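Household chore robots

A household chore robot is a machine intended to do general work in a home, such as tidying a table, folding clothes, washing dishes or putting things in their place. The term normally excludes machines made for one job only, for example robot vacuum cleaners, lawn mowers and dishwashers. The same research is often applied to small workshops, where picking up and sorting hand tools is a similar problem.

Definition and scope

There is no common agreement on what counts as a chore. The Brostanum task list, used by several laboratories, contains 323 household and shop-floor tasks, divided into 6 groups by the type of contact with the object. Miklós Barta, who edited the list, defined a chore as "work that a tired adult can do without thinking." Critics consider this definition too wide, as it includes tasks like threading a needle, in which adults also fail sometimes.

Machines

Most machines in this field have one or two arms with simple two-finger grippers. The arms are mounted on a fixed stand or on a base with wheels. Legged machines exist, but for table work the legs bring little advantage and the battery is used faster. Hands with five fingers are more expensive and need more frequent repair, and for this reason many groups stay with the simple gripper.

Tidying a table

Clearing a table is one of the most studied chores. It looks easy to a person, but it joins several difficulties in one place. The objects are different in size, weight and stiffness, and their position is not known before. Flat things such as cards and keys give the fingers very little to hold. A common method is to push the flat object to the edge of the table and grip it there. Polished surfaces also cause trouble, as bright reflections can hide a small metal object or be taken for one.

Keys, pliers and a badge holder with a card are typical of the mixed objects that such a task can include.
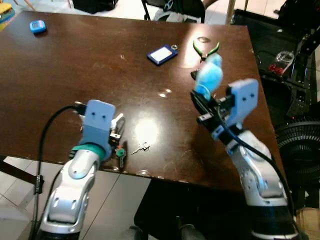 Present abilities

Under good conditions, a machine can now pick up most rigid objects of hand size and place them in a box. Results become weaker when the order of steps is important, or when an object must be turned in the gripper. In the Nkosi trial, carried out in a rented apartment in Brusow, a two-armed machine was given 30 attempts to clear a desk and put each thing in the correct drawer. It finished 10 of them without human help. The most frequent cause of failure was a dropped object which the machine did not notice.

Cloth remains difficult. Towels are folded with fair success, shirts less often, and fitted sheets are usually left out of the tests.

Speed and cost

Speed is seldom reported together with success, which makes comparison hard. Thulani Rampersad has argued that a machine slower than its owner can still be useful if it works at night, provided it is quiet and does not need to be watched. The second condition is not met by most present machines.

The workshop version of the problem may be solved earlier. At the Mutier repair shop, tools are returned to marked places on a board, so the machine has to recognize a limited set of objects and the final position is always known.

See also

Domestic robot
Bimanual manipulation
Robot gripper
Bin picking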